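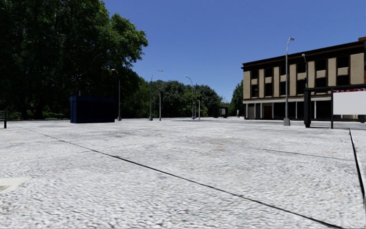 I got to the coffee place in Urkville ten minutes early and she was already there, with a bag of sand on the table. A sandwich bag, zipped shut, maybe two handfuls. "Feel that," she said, before I'd even got my coat off. So I felt it. It felt like sand.

"Now this one." Out of her purse came a second bag. This one was gritty and sharp and sort of crunched when I squeezed it, like sugar that's been sitting in the cupboard too long. "The first one is no good to me at all," she said. "That's beach sand, it's round, it rolls. You set a stone in that and in two winters it's wandered off somewhere." And then she put both bags back in her purse and ordered a cinnamon roll.

She has been laying stone for most of her grown-up life, first for her uncle and then for herself, and she agreed to talk to me on one condition, that I leave her name out. She isn't shy (oh boy, is she not shy!) but she says every time her name gets in print she has people calling during supper to ask if she'll do a front walk for cheap. So no name. If you live around here you probably know who she is anyway, and please don't call during supper.

I asked how a person gets started in paving. I figured there was some kind of school.

"There's a school now," she said. "When I started there was a pile and a bucket. My uncle had a job over in Fallden, redoing a courtyard behind a bakery, and he needed somebody to sort. That's all I did the first summer. Big ones here, small ones there, the ones with a good flat face over by the wall. I was so bored I could have screamed. I'd go home and close my eyes and see rocks."

She started in June, right after school let out, and figured she'd be done by the Fourth of July. She got 4 dollars an hour, which she says was good money for someone who had been babysitting, and all the day-old rolls she could carry home. By the end of the summer she could pick up a stone and know which way it wanted to sit before she'd turned it over. Her uncle noticed. He didn't say anything nice about it, she says, he just handed her a hammer one morning and walked off to get more sand.

"And I thought, well, okay, I guess I'm doing this now."

I'd always thought the stones were the main event, so I had a lot of questions about stones, and she kept dragging me back to what's underneath. She'd say the stone is the frosting. (She was eating the cinnamon roll at this point, so I think frosting was on her mind.) What matters is how deep you dig, what you fill it with, how hard you pack it down, and where you've told the water to go. She must have said "where's the water going" nine or ten times. She says it when she walks into other people's yards. She said it at her cousin's wedding, which was outside, on a terrace that sloped toward the house.

"I couldn't enjoy myself! I'm standing there with a glass of punch looking at this terrace thinking, that's going right in the basement. And it rained that night and guess what."

I asked if she'd told anybody.

"I told the groom. He said it was a bad time."

We got onto the subject of repairs, and this is where she really warmed up and I had trouble keeping up with my notes. She doesn't like patches. She'll do them, she does them all the time, it's half her living, but she doesn't like them. The trouble is that a patch never ages the same way as what's around it. You take up a square to get at a pipe, you put the same stones back in the same hole, and you can still see where you've been.

"For a few years you see it because it's clean. Then you see it because it's sunk. Then if you did it right, one day you can't find it, and you walk around looking at the ground like you dropped a contact lens. That's a good day. I've had that happen on 2 jobs. Two! In all this time."

One of those was a job in Posirska, the summer she went over to work with a crew there. I hadn't known about this at all and it turned out to be my favorite part of the whole conversation, so I'm going to give it some room. She'd answered a little notice in the back of a trade magazine. They wanted people who could set small stone by hand and who didn't mind sleeping in a school gym. She didn't speak the language. Her mother was beside herself.

"I had a phrase book and it had how to order fish, and how to say you've lost your umbrella. It had nothing about gravel."

She learned the words for hammer and string and no, in that order. The crew was mostly older men who sat on little one-legged stools, the kind you strap on so you can rock around in every direction and never stand up. She'd always worked on her knees and thought the stools looked silly. By the second week she had one, and she brought it home on the airplane, and she still uses it. The leg's been replaced and so has the seat, and she got kind of huffy when I asked whether that made it a different stool.

They worked in fans, which are those curved patterns where each row of stones arcs over the last one. I asked her to explain how you keep the curve even and she moved the sugar packets around on the table for a good five minutes. I nodded. I still couldn't tell you. There's a string and a nail involved at the beginning and after a while you don't use the string, and she said the old guys never used the string at all and would get up at lunch and every arc would match.

"I asked one of them how he did it, with my hands, like this. And he shrugged and patted his stomach. I think he meant he did it by feel. He could have meant he was hungry."

A good setter there could do 50 square feet on a nice day, she told me, and she was proud as anything the first time she got close. Then she had a look at it the next morning, with the sun coming in low, and pulled up a third of it. Morning light is the worst, she says. Everything you got away with the day before is standing up and casting a shadow.

I asked what she thinks of the newer stuff, the poured concrete that gets stamped to look like stone. I was bracing for a speech, but she's pretty relaxed about it. She has it in her own driveway! The man she bought the house from put it in and it's held up fine, and she says she's not about to spend her weekends doing at home what she does all week. What does bother her is when people mix things up with no thought about how they move. Stone moves a little, concrete doesn't until it cracks, and where the two meet you need some kind of a joint or there's going to be a fight. "And the plant always wins," she added, which confused me until I worked out we'd moved along to weeds.

On weeds: pull them when they're small, sweep sand in after, and quit pouring salt on them. She has strong feelings about salt. She also has strong feelings about high heels (she thinks a cobbled street should come with a warning), pressure washers, and people who park a dumpster on a patio. She once got called out to a house where the owners had rented a hot tub for a party. I asked what happened and she just lowered her hand slowly toward the floor.

Her work bag was on the chair beside her and I asked if I could see. It's mostly what you'd guess, with a couple of chisels, a level, chalk, a ball of pink string, and a lot of loose cough drops. The hammer is a Niskanen, one end square and the other end like a narrow little spade for scooping sand, and the handle has gone dark where her hand goes. She let me hold it. It was much lighter than I expected and I said so.

"You're going to pick it up all day long. You want it heavy?"

I asked whether her knees hurt. Yes. I asked whether she'd ever thought about doing something else, and she had a good long think about that while she chased the last of the icing with her fork. She did try, it turns out. She spent one winter in the office of a supply yard answering the phone and adding up invoices. It was warm and there was a candy dish. By February she was going out on her breaks to restack the pallets.

"They were stacked wrong," she said. "I mean, they were really stacked wrong."

These days she's got one helper, a kid just out of high school, and yes, the kid spent the first summer sorting. She says that part can't be skipped. The two of them have a walkway to finish behind the library, 140 feet of it, with a bend in the middle around a maple that she refuses to let anybody cut a root off of. The plans had it going straight. She redrew it on the back of an envelope and took it in to the town office, and they went along with her, and I got the feeling people mostly do.

I walked out with her because I wanted to see the walkway, and it took us forever to get there. She stops. She'd be in the middle of a sentence and she'd stop and put her foot on something and rock it, and then go on with the sentence. Outside the shoe store she got down and pushed a loose brick back in with the heel of her hand, and a man coming out the door had to step over her.

At the library the kid was already there, sitting on an upside-down bucket eating chips. The stretch they'd finished looked wonderful to me and I told her so. She squinted down the length of it for a while.

"Come back when it's raining," she said.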